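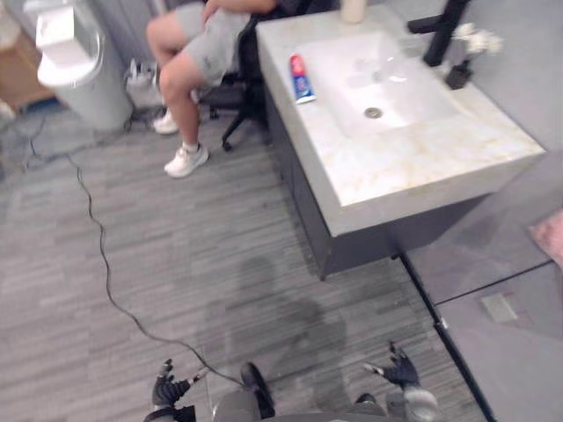

Subject: Re: [gromdale-neighbors] White crust on everything, is it the water?
Date: 2025-05-12

Hello all, and hello especially to our new neighbor on Sarmiento Street,

> We moved in over the winter and I can't keep up with the white
> crust. The kettle is the worst, then the shower head, and my
> drinking glasses come out of the dishwasher looking like frosted
> windows. I've been scrubbing with the rough side of a sponge and
> now I think I'm scratching things. Is this a Gromdale thing or is
> it just our house? And do I need to buy a softener? The quote I
> got made me sit down.

It's a Gromdale thing! We have very hard water on this side of the hill and always have. When we first came here (17 years ago in July) I thought our water heater was dying because of the popping noise it made, and it was only a thick layer of scale cooking away at the bottom. I had it drained and flushed and the popping stopped, and I've had it flushed every year since.

Please put down the rough sponge. Scale is mostly calcium carbonate, and plain white vinegar dissolves it if you give it time, so let the soaking do the work. For the kettle I fill it half with vinegar and half with water, bring it just to a boil, turn it off and go do something else for 20 minutes. Then I pour it out, rinse well, and boil one kettle of clean water to throw away, or else your first cup of tea tastes like salad.

For the shower head, tie a sandwich bag of vinegar around it with a rubber band and leave it for an hour or so. I'd be careful with dark or special finishes, though. Vinegar can dull some of them, and I lost the shine on a nice towel ring that way. Those I just wipe dry after use – boring, but it works. Same with marble or any natural stone, keep vinegar off it altogether, it will etch. Dish soap and a soft cloth for stone.

The glasses are a different story. If a vinegar soak clears them, it was scale. If they stay cloudy, the glass itself is etched and I'm afraid that's permanent. Check that the salt is filled, if your dishwasher takes it, and use rinse aid. Ours is an old Elo that holds hardly any, so I top it up more often than I'd like. 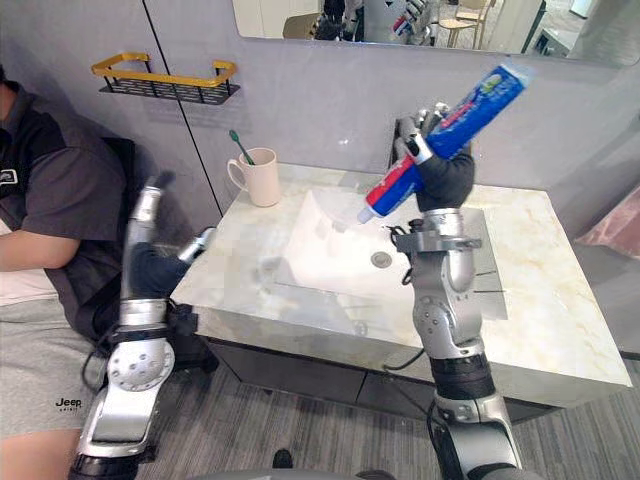

Do you need a softener to live with hard water?

Plenty of us manage without one, and hard water is generally fine to drink, so it comes down to how much descaling you're willing to do and what you want to spend.

We went 2 years with a rented Trurmont unit and I did like how the towels felt, but I got tired of hauling 40 pound bags of salt down the basement steps, and my knees were glad when it went back. If you do decide on one, get a second quote, and ask whether the outside tap can be left on hard water, as the garden doesn't care for the extra sodium.

There was also a long thread on here about water heaters, worth digging out of the archive if yours starts popping. And welcome to the street, by the way – I should have started with that.

Warmly,
the green house on the corner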